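Vanmont Student Manipulation Project

The Vanmont Student Manipulation Project is an extracurricular robotics program for upper-level students at the Vanmont technical campus. Participants record everyday handling tasks with hand-held grippers and use the recordings to train control software for robot arms. The project is a member of the Gronano network of student engineering clubs.

History

The project grew out of an elective course in automation. Its early work relied on a single arm steered by joystick, which limited each student to a few minutes of practice per session. Hand-held tools were adopted in the second year, and enrollment rose to 40 students.

Organization

Students work in small teams, each responsible for one gripper and its upkeep. Duties include assembly, camera calibration, recording and review. New members complete a safety briefing and an introductory unit before joining a team. Sessions are held in the afternoon during term, with a short recess in December.

Activities

Teams are assigned a task such as sorting small packages or setting a table, and each task requires 195 accepted recordings. The shared collection, known as Rakgate, holds more than 2,000 entries. Recordings are checked by a second team before they are added — a rule introduced after early sets were found to contain duplicates.

The year closes with the Do Challenge, an internal competition in which trained arms attempt a task under a limit of 300 seconds. Scores are based on completion and on the quality of the written report.

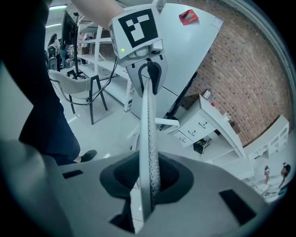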